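Best way to sort and clean a big secondhand lot of kids' building blocks?

Posted by Sorcha Haldane in Home & Family > Toys and Games

I bought a mixed lot of building blocks at a church sale on Sunday. The seller said 491 pieces but I have not checked. They are from at least three makers, and there are doll shoes, game pieces and crayons mixed in with them. Everything smells like a basement.

My two kids are four and seven. I would like to get the blocks clean, pull out what doesn't belong, and store them so the kids can find what they want without dumping the whole lot on the rug. I have one closet shelf, 16 inches deep. Is it worth sorting by color, or is there a better way? And can I put them in the washing machine? I've read yes and no.

3 answers

Fergus MacRitchie
We went through this when my sister gave us her boys' blocks. Skip the washing machine. Ours came out scratched, and two wheels ended up in the drain filter. Fill a tub with lukewarm water and a squirt of dish soap, let the blocks sit for an hour, then swish them around by hand. Keep the water under 104 degrees or the thin plates can warp. For the smell, add a cup of white vinegar to a second tub and leave them another half hour. Rinse well.

Take out anything with a motor, battery box or stickers before you start. Those get wiped with a damp cloth.

Drying takes longer than you'd think. Water stays inside the hollow side, so lay the blocks out on a towel with the open side down and turn them once. Give them a full day, two if it's humid.

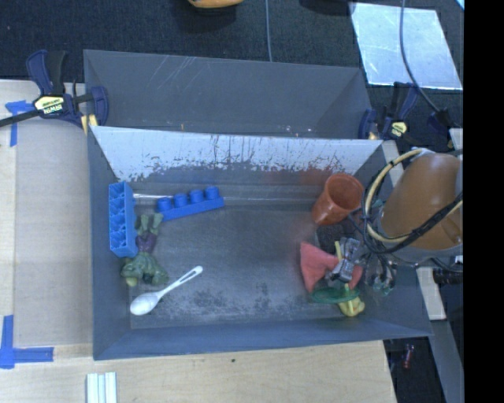 As for sorting, don't go by color. It looks nice for a week. The trouble is that when you need one small piece in a pile of all blue, your eye can't pick it out. Sort by shape and let the colors mix. With kids that age I would keep it to four groups: regular blocks, long skinny ones, flat plates, and everything else (wheels, windows, people). My wife Beathag wanted 12 groups and we kept that up for one month.

Use wide, low bins. In a deep bin the small pieces go to the bottom and the kids tip it over to get at them. Measure your shelf with the door trim included - I didn't, and had to take two bins back.

Rory Rankin
just dump them in a mesh laundry bag and run it on cold, been doing it for years, never lost one. sorting is a waste of time with a four year old

Jean Hepburn
I agree with most of what Fergus wrote, with a few additions.

Check for pieces that are too small for your younger one, and for any friends who come over with toddlers. I keep ours in a jar on a high shelf and they come out when the little cousins have gone home.

Different makers often don't fit together well. Try one block from each against a block you know is good. If it's loose or you have to force it, put that maker's blocks in a separate bag. It saves a lot of complaints.

Throw out anything cracked or with chew marks that have left a sharp edge. The crayons should come out before the blocks go in water too, as the wax gets into the studs and you'll be at it with a toothpick.

Comment from Sorcha Haldane
Thank you all. Soaked the first batch last night and the water was brown. The vinegar helped a lot. Going with four bins, sorted by shape. Jean, there were crayon bits stuck in a few already, so the toothpick is out.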